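首页 工具 清洁 收纳 小修小补 关于本站
搜索本站文章 请输入关键词 搜索

分类:工作间 / 小零件 / 拆装与保养

工作台上铺块布:拆小东西时的一些做法

家里能拆开修的东西不少,手摇绞肉机、电动螺丝刀、旧座钟、卷帘门的手柄盒都算。拆开容易,装回去常常少一件。下面是我在Korkaden租的那间小工作间里用了几年的办法,有些是自己摸索的,有些是邻居Wilma Geerts教的,她以前在Baert五金店管零件柜。

先说台面

光桌面不适合放小零件。轴、垫圈、滚珠一碰就滚,掉到地上再弹一下,多半要趴着找。铺一块布就好得多。布要厚一点,织得密,不掉毛。毛巾不行,线圈会钩住弹簧,毛絮还会粘在带油的零件上。旧床单太薄,容易跟着手跑。我用的是做沙发套剩下的料子,两边各垂下去一截,用夹子夹在桌沿上。

颜色选深的、单色的。钢件和铝件放在深色布上一眼就能看见,花布上找一个小卡簧能找半天。如果常修的是黑色塑料件,就另备一块浅色的。

布脏了先拿到外面抖,抖之前用磁铁在上面扫一遍。磁铁外面套个塑料袋,吸完把袋子翻过来,铁屑和漏掉的小螺丝都留在袋里。沾了油的布单独洗,热水加洗洁精泡一晚上,不要和衣服一起进洗衣机。浸过亚麻油一类干性油的布另说,那种布堆着会自己发热,要摊开晾干,或者泡在水里再处理。

摆放的顺序

拆下来的零件从左往右排,先拆的在左,后拆的在右,装的时候从右往左拿。螺丝跟着它固定的那个件放,长短不同的不要混在一起。同一个盖子上的螺丝长度不一样的时候,我在硬纸板上画出盖子的轮廓,按位置扎孔,把螺丝插上去。

齿轮平放,不要摞。齿面互相磕一下看不出来,转起来就有声音。原来朝上的一面还是朝上,拿不准就用记号笔在端面上点一个点。点在端面,不要点在齿上。

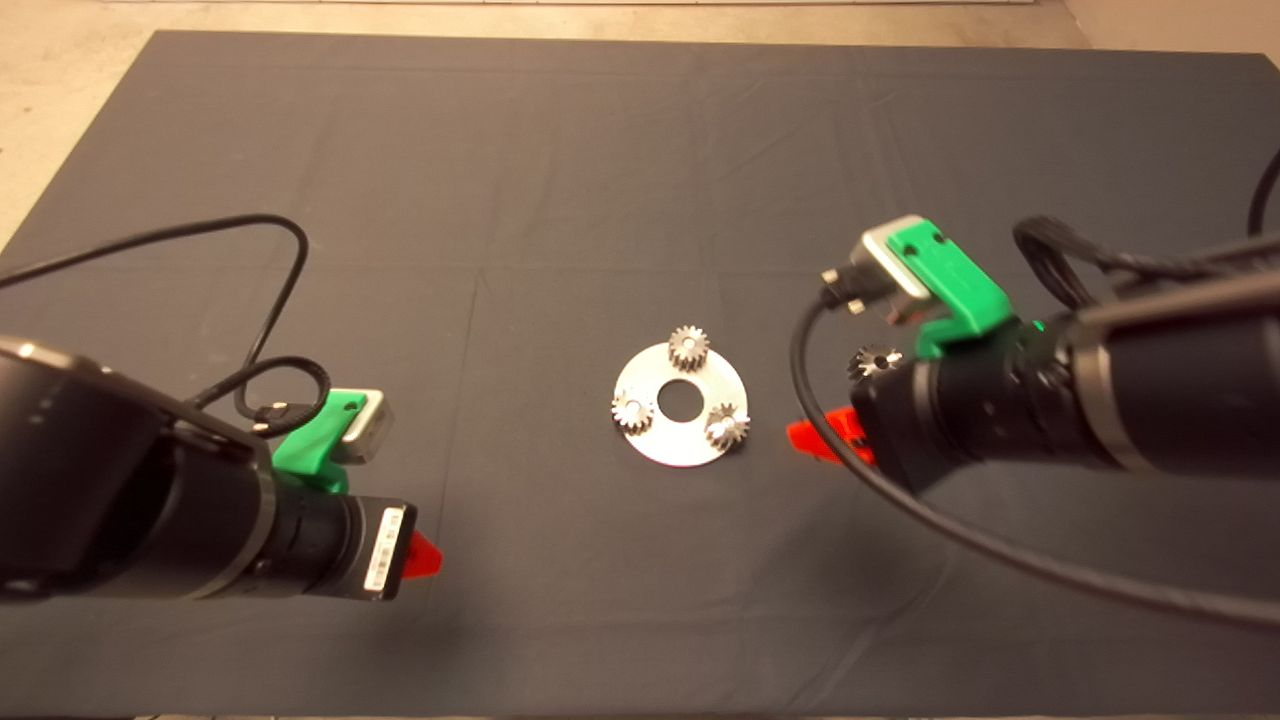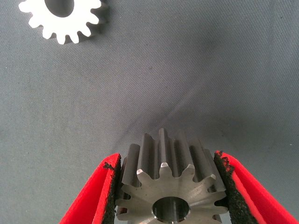 布面上的金属小齿轮,两张都是。

清洗和上油

旧油脂发黄发硬以后就不润滑了,要先去掉再上新的,直接往上抹等于白抹。金属齿轮用软毛牙刷蘸煤油刷,齿根用竹签刮,不要用钢针。塑料齿轮不要碰煤油和汽油,有些塑料会发胀开裂,用温水加一点洗洁精就够了。洗的时候开窗,旁边不要有明火。

洗完放在纸巾上晾,想快一点可以用吹风机的冷风。钢件晾干当天就要上油,放到第二天早上可能已经有锈点,梅雨天尤其快。

油脂用量很少。齿面上薄薄一层,能看见反光就行,多出来的会被甩到壳子里,还粘灰。300克一管的白色锂基脂我用了好几年还没用完。轴孔里点一滴稀油。金属配塑料的地方,要看包装上有没有写可用于塑料。

装回去

几个一样的小齿轮围着中间一个转的结构,先把外面几个都放好,最后放中间那个。放不进去不要敲,轻轻转一转旁边的齿轮,齿对上了自己会落下去。装完先不上盖,用手转几圈,手感应该均匀。每转到同一个位置就发紧,一般是齿缝里有脏东西,或者哪个齿上有毛刺。毛刺用细油石轻轻带一下就行,砂纸容易把砂粒留在里面。

盖子上的螺丝先全部拧进去但不拧紧,再对角分两遍拧紧。塑料壳上的自攻螺丝,先倒着转,听到轻轻一声“咔”再往前拧,这样走的是原来的螺纹,不会滑丝。

修到一半要停

吃饭、接孩子,总有停下来的时候。我以前拿块布一盖就走,有一次猫上去踩了一圈,27颗螺丝找回来25颗,差的2颗后来是在Dikville的旧货市场配的。现在改用浅的烤盘,布铺在烤盘里,零件就排在上面,要走的时候整个端进柜子。

放得久的,用带格的药盒或者冰格装,每格写上号,纸条上写清楚是什么机器、哪个部位。Tariq Farooqui的办法是每拆一步用手机拍一张,拍的时候把刚拆下来的件放在原位旁边。我试过,确实省事,只是手上有油的时候不方便。

常备的东西

小号十字和一字螺丝刀各两把,弯头镊子,磁铁,牙刷,竹签,记号笔,棉签,一小瓶稀油,一管油脂。镊子买头部带细纹的,光面的夹钢珠会飞。螺丝刀刃口磨圆了就换,用秃的螺丝刀拧花一颗螺丝,取出来要多花大概17分钟,我计过时。

工作间的灯最好从左右两边照过来,只有头顶一盏的话,自己的影子正好盖在零件上。夹在桌沿的便宜台灯就可以。

补充:Sanne Claeys来信问布下面要不要再垫一层。如果桌子是木头的又怕油渗下去,垫一张厚塑料布,或者旧的餐桌防水垫。垫子背面要防滑,不然两层一起跑。她还问深色布夏天落灰显不显,显,八月里我每次开工前都先抖一遍。

标签:小零件 齿轮 润滑 工作台 旧物维修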